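Evora Studio Easel
Made by Stodia

Home / Studio / Easels / Floor-standing

The Evora is a floor-standing H-frame easel for painters who work on canvas, board or stretched paper and want something that stays where it is put. It is made from oiled beech with steel fittings, and it takes work up to 200 cm tall. The lower tray is 900 mm wide. The easel weighs 9 kg, so one person can carry it up a flight of stairs, though it is an awkward shape and two is easier.

We have sold the Evora alongside its smaller relative, the Kiver, for several years. The Kiver is a tabletop model and has its own page. Customers who paint mostly at A2 and under are usually happier with that one.

What it is for

Oil and acrylic painting, standing or seated. The mast can be set upright or leaned back, and there are 7 lean positions, each with a notch that the rear leg drops into. The first two are close to vertical and suit oils. The last one is nearly flat and will do for watercolour washes or for varnishing, although a table is better for a long session of either.

It can also be tipped forward a little, past vertical, which keeps glare off wet oil paint and lets dust and pastel crumbs fall clear of the surface. To do this, undo the wing nut on the rear leg, slide the leg to the front slot and tighten the nut again. Do it without a canvas on the easel.

It is not meant for outdoor work. The oil finish will cope with a splash, but beech moves a good deal in damp air and the sliding parts will start to bind. For painting outside, look at the folding aluminium easels.
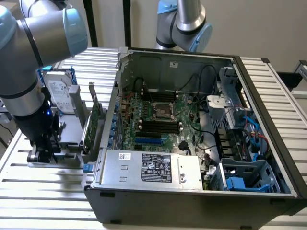

The lower tray moves up and down on a ratchet. Lift the tray with both hands and the pawl clicks along the rack; to bring it down, hold the brass lever in and lower it. The tray does not drop if you let go of the lever. With a heavy panel on it the lever becomes stiff, and the best way is to take a little of the weight with your other hand first.

The upper clamp slides freely and is held by a hand screw. It has a strip of cork glued inside the lip. Tighten it until the canvas no longer rocks and stop there. Painters used to a lighter easel tend to overdo it, and on a thin stretcher bar that can leave a dent in the top edge.

There is a shelf behind the tray for brushes, tubes and a rag. It is shallow. Large jars should go on a side table or trolley.

What is in the box

Mast and base, packed flat
Two side feet
Rear leg with wing nut
Lower tray, ratchet already fitted
Upper clamp with hand screw
Bag of bolts and washers
One hex key
Printed instructions

You will also need a medium cross-head screwdriver for the tray shelf. It does not come with the easel.

Putting it together

Allow an hour the first time. Lay the base parts on a rug or a piece of cardboard and bolt the feet on loosely. Stand the base up, push down on the crossbar so that all four corners touch the floor, and only then tighten the bolts. If they are tightened while the base is still lying down, the easel often ends up with a slight rock that is hard to get rid of later.

Slide the mast in from above with the notches facing the back. It is a snug fit on a new easel. A rub of candle wax on both edges helps, and so does warming up the room if the box has been in a cold van.

Fit the tray before the clamp. The instructions show them the other way round in the older boxes, which still turn up from time to time. Either order gives you the same easel, but with the clamp on first you have to take it off again to get the tray over the top of the mast.

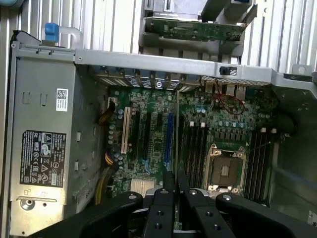

An open computer tower on its side, power supply at left.

Castors

Castors are sold separately. The set includes two that lock and two that do not, and the locking pair goes at the front. They screw into the threaded holes already in the feet. They do raise the whole easel, so check your ceiling height if you plan to use the mast fully extended.

On a wooden floor with a slope to it, we would leave the castors off and use the felt pads.

Care

Wipe off paint before it dries. Acrylic that has already set can be lifted with the edge of a palette knife; avoid scraping across the grain. Turpentine and white spirit will take the oil finish off along with the paint, and the bare patch should be re-oiled the same day with any clear furniture oil.

Once a year, run a dry brush down the ratchet rack and put one drop of light machine oil on the lever pivot. Keep oil off the cork.

The cork strip wears out in the end. Replacements come in pairs with adhesive backing and can be ordered on the spare parts page, along with wing nuts, hand screws and the pawl spring.

Who uses it

Xóchitl Escobedo has two in her studio and paints large figure pieces on them, often with one canvas held across both. We don't recommend this as a general practice, but the trays can be set level with each other and she has had no trouble. Osvaldo Rezende teaches an evening life class with a row of them and asked us to mention that the lean notches are easier to find if you mark the favourite one with a dab of paint.

Customer reviews

"Solid. I changed from a folding tripod and can now scrub in a ground without chasing the canvas across the room. The shelf could be deeper."
Roxana Lungu

"Good easel, and the ratchet is much better than the peg system on my last one. One foot had a small knot in it with a crack. Stodia sent another and it fitted."
Ignacio Montes

"I'm short and I paint sitting down, and the tray goes low enough for me. Most don't. Took me an evening to build — I had the mast in back to front."
Noelia Collado

Questions we are often sent

Does it fold flat?
No. The mast lifts out and the rear leg comes off, and then it will lean against a wall, but it is not a folding easel.

Can I hang two small canvases on it at once?
You can stand them side by side on the tray. The clamp will only hold one of them.

Will it take a wood panel?
Yes, if the edge fits under the lip of the clamp. A heavy cradled panel should be set upright or leaned back, never tipped forward.

Is a walnut version still made?
The walnut finish was dropped in August. A few dark-stained trays are left as spares and will fit the beech mast.

Delivery and returns

The Evora is sent by carrier in one long box, and someone has to be in to sign for it. Upper-floor delivery can be arranged before the order goes out. Please open the box within a week and check the feet and mast for knocks, and keep the cardboard until you have.

Unused easels can be sent back in the original box. If it has been built and you have changed your mind, get in touch first and we will tell you what we can offer. The Bustamante shop has one assembled on the ground floor for anyone who would like to try the ratchet before buying.

Page updated 4 Nov 2022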